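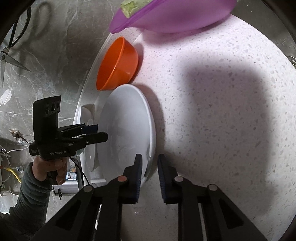 ## Unit 4: Clearing and racking dishes

Mercombe Household Skills, handout for 11 August 2026

Reading before class: Figueroa, chapter 4, through the part on drying racks.

### Staging on the counter

- Clear a stretch of counter near the sink before you start.
- Keep plates and plastic in separate groups. A plate left on its edge next to a bowl can roll, so rack it early.
- Bowls and lids can wait on the counter. Plates go first.
- Stone counters with a speckled finish hide crumbs and water spots. Wipe them by feel, then look again from a low angle.

### Racking order

1. Plates, upright, one per slot, all facing the same way.
2. Bowls, tilted so the open side points down.
3. Silicone and soft plastic last. They are light and tend to shift when something heavier goes in beside them.

Hold a plate by the rim and lower it into the slot - don't drop it the last inch.

### Terms

**Staging:** setting items out in the order they will be moved.

**Facing:** the direction the inner side of a plate points.

### For next time

Write 400 words on the counter where you do dishes at home. Say where each kind of item waits and which way you move it. The Maka worksheet is due with it. Together they count for 80 points.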